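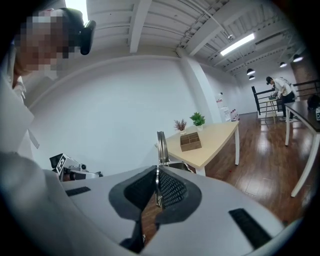

Section 4: Teaching the Barbu flap who lives here

Posted in May by the Stanico help desk

By now the Barbu microchip flap should be fixed in your door, the right way up, with the battery cover facing the room. If the battery cover is facing the garden, go back to Section 3. We'll wait.

This section covers batteries, learning your cat's chip, setting the lock and linking the flap to the Mateck hub. Owners without a hub can stop after 4.3 and spend the evening as they please.

4.1 Batteries

1. Slide the cover towards you and lift it off. It is stiff the first time.
2. Fit four AA batteries, matching the plus and minus signs moulded into the tray.
3. Wait for one long beep. The light turns green, then goes out to save power.
4. Put the cover back until it clicks.

Caution: Do not use rechargeable batteries. They start at a lower voltage and the flap will spend its days complaining of hunger, much like your cat.

Caution: Keep old and new batteries apart. If you find a battery loose in a kitchen drawer, it is an old one.

Note: A double beep followed by a red light means that one battery is in backwards. A red light with no beep means that the tray ribbon has come unplugged. See Section 7.

4.2 Learning a chip

The flap can remember up to 37 pets. We have had one letter asking for more, and would gently suggest a second flap.

Leave the Skerkberg tunnel off for this part, even if you have a thick wall and mean to fit one later. The chip has to pass close under the reader, and a cat who has not yet met the tunnel will sit down halfway along it.

1. Press and let go of the LEARN button inside the battery compartment. The light flashes orange.
2. Stand back. The flap now stays in learning mode until a chip goes past or you press LEARN again.
3. Bring the cat. Let the cat put its head into the opening of its own accord. A small amount of something fishy on the far side is usually enough.
4. When the chip is read you will hear the lock click and the light turns green.
5. Repeat from step 1 for each cat.

Caution: Never push a cat through the flap. It won't work, and the cat will remember it for far longer than the flap remembers the chip.

If the flap fails to read the chip, check these before ringing us:

– The cat has a chip. Your vet can scan for it in a moment.
– The chip is between the shoulders. Chips do wander, and one that has slid down a front leg may be out of reach of the reader.
– There is no metal plate or foil draught strip within 113 mm of the opening.
– The cat in question is yours. While learning mode is on, the flap will accept whichever cat arrives first, and the big tabby from over the road is often very prompt.

To remove an uninvited guest from the memory you must clear all of it. Hold LEARN down until the light turns red, let go, and begin again with the cats you meant. There is no way to remove a single cat. We are aware of how people feel about this.

4.3 Setting the lock

The dial on the inside frame has four positions.

OPEN: anything can come in or go out.
IN: learned cats can come in and must stay in.
OUT: learned cats can go out. They will change their minds at once.
SHUT: locked both ways.

1. Turn the dial until it clicks into position. Between two positions the lock does nothing useful.
2. Press the flap lightly with a finger from each side to test it.
3. Leave the dial on OPEN for the first week or so with a nervous cat. The click of the lock is quiet to us and apparently very rude to them.

Note: SHUT will hold against a cat who is leaning. It was not made to hold against a determined fox or a dog of any size.

4.4 Linking to the Mateck hub

1. Plug the hub into your router and wait for both of its lights to stay on.
2. Hold the button under the hub until the lights begin to blink in turn.
3. Within two minutes, press LINK on the flap once. Pressing it twice cancels the first press.
4. Open the app and choose Add a Door. Your flap appears as "Barbu" and can be renamed.
5. Pick a curfew time if you want one. The flap then switches itself to IN each evening.

Note: With the curfew on, the dial should be left on OPEN. The dial always wins over the app.

Note: Doors and walls thicker than 68 mm need the tunnel, as set out in Section 3. Fit it once every cat has been learned and is using the flap without a bribe. Test the hub again afterwards, as brick can weaken the signal.

The app keeps a record of every trip in and out. Please don't write to us about a cat shown as having gone out eleven times without coming home. It has another way in, and we would start with the bathroom window.

4.5 Cleaning

Wipe the reader tunnel with a damp cloth once a month. Use plain water only on the clear door, and dry the hinge afterwards. Sprays that smell of lemon are safe for the plastic, but the cat may move out.

Next: Section 5, Fitting the draught brush.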